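Laundry Notes: Can a Machine Fold Yet?

I have been asked this at more family dinners than I can remember, usually by whoever is stuck with the ironing, so Indira Thevar and I have put our thoughts together for the Okbridge readers. The short version is that towels are coming along nicely and everything else takes patience – a good deal of it!

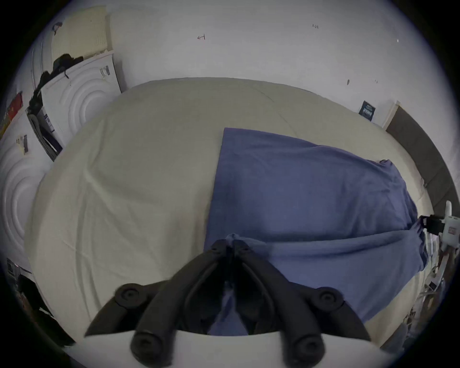
Soft things are hard for machines. A mug keeps its shape when you pick it up, but cloth changes every time you touch it, and a towel can land in 300 different heaps before lunch.
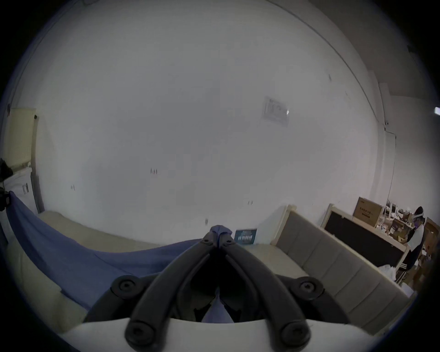
Eino Tikkanen likes to say that folding is the easy half, and that finding a good place to take hold is where the hours go. I've come round to his view. A little pinch of blue fabric between two black fingertips looks like nothing much, yet so much of the job hangs on it.

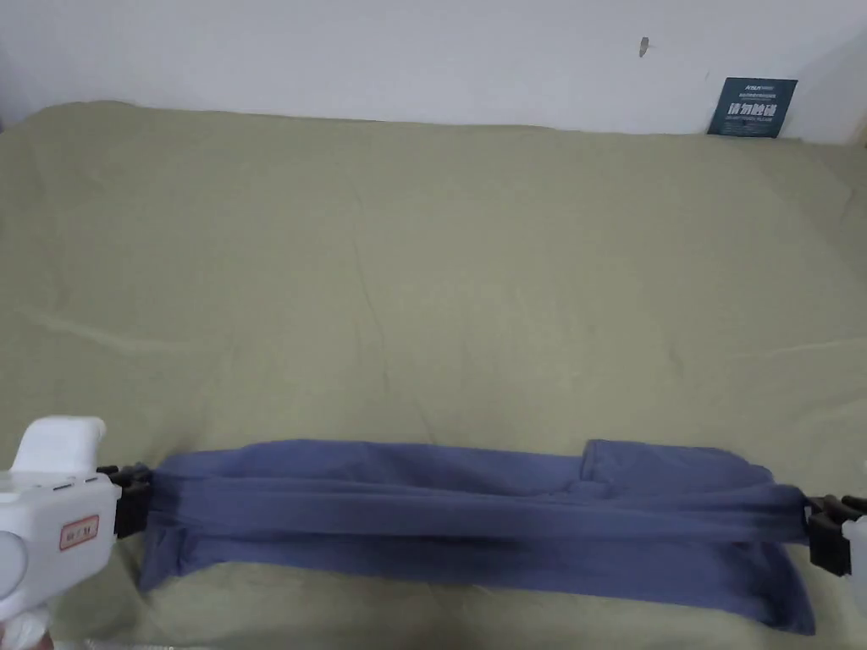
Shirts are next on our list, sleeves and all, and I would guess roughly 50 tries for each one we're happy with. My own mother is quicker, and she does it while watching television. We'll add more pictures in March.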